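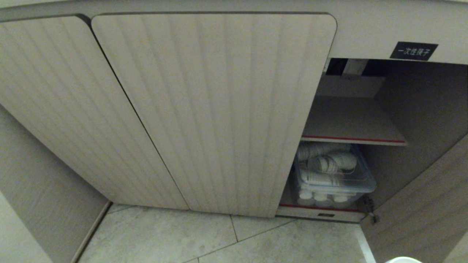 A robot that fetches things has to do three jobs in order: find the thing, reach it, and grip it. Finding comes first, and it is harder than it sounds. Take a low cabinet with one door open. A person glances in and sees cups in a clear plastic container. A computer receives only a grid of colored dots, called pixels, and has to work out which dots belong to the cups, which belong to the plastic wall in front of them, and which belong to the cabinet. The small black sign on the cabinet says "disposable chopsticks" in Chinese, so reading the sign would not be enough to find a cup. The robot has to look inside as well.

How the Arumell robot learns

Arumell is a fetching robot being built in a shared workshop by Tala Mansour and Siebe Schouten. Its program learns from pictures. Tala and Siebe collected 3000 of them, and each one was labeled by hand. A label is a note that tells the computer what is in a picture and where. After enough labeled pictures, the program can make a good guess about a picture it has never seen.

Why clear plastic is difficult

Many robots measure distance by sending out light and checking how it comes back. Light bounces well off a painted wall. Clear plastic lets much of the light pass through, so the robot may measure the distance to whatever is behind it. A hand that trusts this measurement can bump the container. Arumell moves slowly for the last 20 centimeters and stops when a touch sensor is pressed.

Opening a door

A door turns on its hinges, so its outer edge travels along a curve. If the hand pulled in a straight line, it would slip off or strain the hinge. The program works out where the hinge is and plans a curved path - the same kind of path you would draw with a compass. A door with no handle on its face is harder, as the fingers must find an edge to pull.

Gripping

Paper cups crush easily. Arumell has 2 soft fingers, and a sensor in each one measures how hard it is pressing. The motor stops at a set limit. In August the limit was too high, and nearly 70 cups were flattened before Siebe changed the number in the program.

Words to know

Pixel: one dot of a digital picture.
Sensor: a part that measures something, such as light or pressure.
Hinge: the joint a door turns on.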